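Robótica de Manipulação - Notas da aula 4
Tema: a falha silenciosa da pinça (caso Pondon)

Estas notas não substituem a aula. Quem faltou perdeu a discussão, que foi melhor do que o resumo.

1. O caso

Em abril, a célula Pondon correu uma sequência de recolha e arrumação com objetos domésticos: pegar, levantar, transportar, largar. O registo final dizia 27 ciclos, 27 sucessos. Kyrylo Holovko, que estava encarregado de ver os objetos chegarem ao destino, contou 4 viagens em que a pinça chegou de mãos a abanar. O robô, nessas 4, fez tudo com grande dignidade: fechou os dedos, subiu, atravessou a mesa, abriu os dedos sobre o sítio certo e declarou a tarefa cumprida.

Chamamos a isto falha silenciosa. Não há alarme, não há colisão, não há paragem. É a pior categoria que vamos estudar neste semestre, incluindo aquelas que fazem barulho.

2. Como o programa decidia que tinha agarrado

O módulo de preensão (Petchrat, para quem for ler o código) mandava fechar a pinça e esperava 600 ms. Se ao fim desse tempo os dedos estivessem parados, considerava o objeto agarrado. O defeito lê-se na própria frase: dedos fechados no vazio também param. Param até muito bem, um contra o outro.

Com objetos rígidos a coisa passava despercebida, porque a pose estimada era boa e a pinça raramente falhava o alvo. Com objetos moles, a altura estimada vinha do ponto mais alto da superfície. Os dedos desciam menos do que deviam, beliscavam a parte de cima e o material escapava-se na subida.
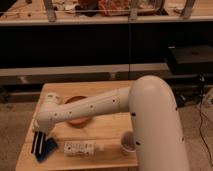 Fig. 1 - Pinça sobre o objeto azul-escuro; atrás do braço, a taça cor de terracota.

Reparem na geometria da figura. O segmento horizontal do braço passa à frente da taça e tapa-a em parte. Uma câmara colocada deste lado teria dificuldade em confirmar o que se passa por trás do braço, e foi por isso que a primeira proposta da turma ("põe-se uma câmara e pronto") teve a receção que teve.

3. O que se tentou primeiro

Aumentar a força da pinça para 40 N. O resultado foi o mesmo número de falhas, agora com mais convicção. Igor Bednárik sugeriu também prolongar a espera, o que deu aos dedos vazios mais tempo para estarem vazios. Ficam as duas tentativas nestas notas por serem as que toda a gente faz, incluindo quem escreve.

4. A correção

- Ler a abertura final dos dedos. Abertura igual à de fecho total significa pinça vazia.
- Repetir a leitura depois da subida e antes de largar. A primeira leitura não diz nada sobre o que cai pelo caminho.
- Nos objetos moles, descer abaixo do ponto mais alto, respeitando a margem à mesa.
- Em caso de dúvida, registar "desconhecido". A palavra existe e o campo do registo aceita-a.

Atenção ao caso do pano fino: a abertura pode ficar tão perto do fecho total que o limiar não distingue as duas situações. Arsalan Ghauri levantou o problema na aula e ainda não temos resposta que nos envergonhe pouco.

5. E a segurança?

Um robô que julga levar uma carga que não leva parece inofensivo - até o passo seguinte contar com ela. O caso inverso é pior: a carga que ficou presa e que o programa julga ter largado. O braço volta então à posição inicial com um passageiro. Antes de entrar na zona de trabalho, parem o robô e olhem para a pinça. O ecrã tem opiniões próprias.

6. Para a próxima aula

Ler o capítulo sobre deteção de contacto e trazer, numa página, uma condição de sucesso para "objeto pousado". Kvido Matoušek apresenta primeiro, visto que foi ele quem disse que era trivial.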